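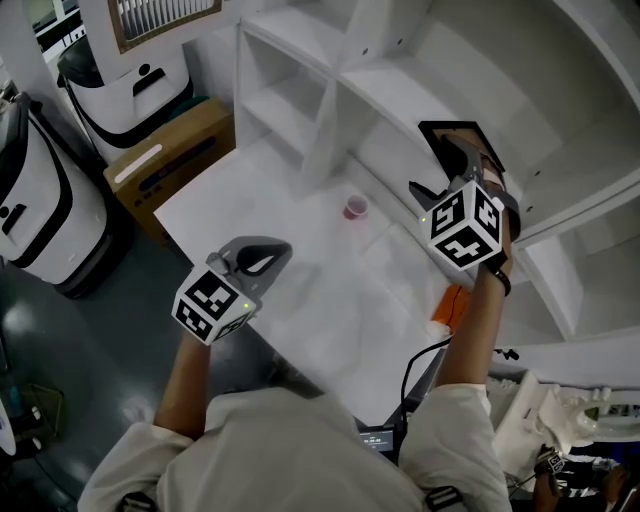

Both grippers in hand at the table, small cup in the middle

Is the Odoi handheld gripper kit worth it for a small training shop?

Asked by Greer Kerr in Robots & Automation

Hello everybody, and thanks in advance to anyone who reads all of this. I help run a little workshop in Fladilstead where we teach adults how to get robot arms doing simple jobs – picking up cups, putting things on shelves, that sort of work. Up to now we've shown the arm what to do by steering it with a joystick, and it's slow and makes people cross.

I've been looking at the Odoi kit, the one with a pair of grippers you hold in your hands and a marker cube on each. There is a straight purchase, or a rental through Skukia at 72 a week with the straps included. I got to try a set in January and the picture is from that afternoon. I liked it a lot! My arms did get tired, though, and I only had the one session, so I can't say how it would feel by the end of a full day.

My questions, in no special order. How long can a person keep going before the work gets sloppy? Do the little green lights on the cubes tell you anything useful? Is the cable a nuisance? And would you rent first or just buy? We have two regular teachers and a class that changes every month, so whatever we get will be handled by a lot of people who have never seen it before.

Answer by Heidrun Camenzind (marked as most helpful)

Hi Greer, what a nice question, and I'm glad you got to try one before spending any money. We've had the Odoi set since last spring and I'd buy it again, with a few grumbles.

For tiredness, we do 50 short runs and then stop for coffee. A run for us is one pick and one place, so it goes by quicker than it sounds. People with smaller hands tire sooner, and I'd let them set the pace. Keep your elbows low and bring the table up a little if you can. We put ours on blocks and my shoulders have been grateful ever since.

The green light on our set means the gripper has power and is talking to the box. It does not mean the tracking is good, and that caught us out in the first week when we kept a whole morning of runs with one cube half hidden behind a sleeve. Check the playback early, before everyone goes home. Roll your cuffs up too.

The cable, yes, it's a nuisance. I clip mine to the table edge and leave a loop of slack, and that mostly cures it. Ask for the longer one when you order – they have it but it isn't on the order page.

As for renting, I would take it for 3 weeks and see whether your students reach for it. At your rental price that comes to 216, and I'd call it money well spent if it saves you from a cupboard ornament. Ask Skukia whether they'll take any of it off the purchase price. They did for my friend Verena Hauser, but she is a very good haggler.

Answer by Valentin Marti

buy it. rental sets are beat up, ours came with a loose finger pad and we lost a day waiting for the new one

Answer by Elfriede Hubmann

I'm going to disagree with Valentin a little, as our rental arrived in lovely shape, but it may depend on who had it before you. We ended up with the Dremix set instead, mainly because the handle is lighter, and with a group that changes every month I'd want you to at least hold one. The jaws don't open as wide, so big mugs are out. Small cups and blocks are fine.

Wipe the cubes with a dry cloth only. One of our students used window cleaner and the pattern went cloudy on 9 faces before I noticed, and the replacement stickers took ages to come. Also label your left and right!

Comment by Greer Kerr

Thank you all so much. I've written to Skukia about the rental and asked about the long cable. Heidrun, how high are your blocks?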